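October
By Marianna Wilczyńska

Progress report: Midosach, issues 1 to 7

The grant covers the writing, drawing, lettering and first printing of Midosach, a science fiction comic in seven issues. It was agreed that we would report once the script was finished and the first issues were drawn. Both of those are now the case, so this report covers the work up to the end of September.

Script

The full script is finished. Issue 5 took the longest. In the outline, the crew of the Drundard reached the flooded city at the end of issue 4 and left it in the middle of issue 5, and when I wrote it out there was no room for the trial. I moved the arrival back to issue 3 and dropped the subplot with the twin pilots. They still appear, but they no longer have their own pages. The ending is the same as in the application.

Two outside readers have been through the script. Both got lost in the time jump in issue 6, and I have added a caption page there. One of them also wanted the captain's backstory told earlier. I tried it and went back to the original order.

Art

Jarosław Adamczyk has finished pencils and inks for issues 1 and 2. Issue 3 is in thumbnails. He changed his approach to the ship interiors after the first issue – fewer panels per page, heavier blacks, hardly any background lettering – and has redrawn the opening of issue 1 to match. That was not in the schedule, and it is the main reason issue 3 is behind.

Colors for issue 1 are done. We started with a full palette and ended up with a limited one, mostly rust and a cold green, with a separate yellow kept for the alien signal. Colors for issue 2 are under way.

Lettering and production

Lettering on issue 1 is complete apart from the sound effects, which Jarosław wants to draw by hand. The printer, Kurek, has sent proofs of the cover on two paper stocks. The uncoated stock made the blacks look gray, so we have picked the coated one. The quoted price still fits the budget.

The print run stays at 1,000 copies of issue 1 and 1,000 of issue 2. Later issues will depend on how these sell.

Cliluvport comics fair

We took a half table at Cliluvport with a black and white preview of the first chapter. The preview sold well on the first morning and slowly after that. Three shops asked for a price list, and one has since placed an order for issue 1. Travel and the table fee came in under budget. We paid for our own meals. 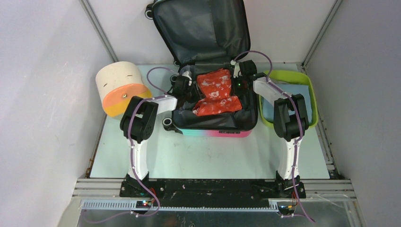

Changes to the schedule

Issue 1 will go to print when the hand-drawn effects are in. Issue 2 was planned to follow a month later and will now follow two months later. We are not asking for more money, only for the end date of the grant to move by the same amount. A revised schedule and the current budget sheet are attached.

Next steps

– Finish the sound effects and final proofread of issue 1
– Finish colors and lettering on issue 2
– Move issue 3 from thumbnails to pencils
– Send price lists to the shops from Cliluvport that have not had one yet

Please let me know if the new end date can be approved, as Kurek needs to book press time for issue 2.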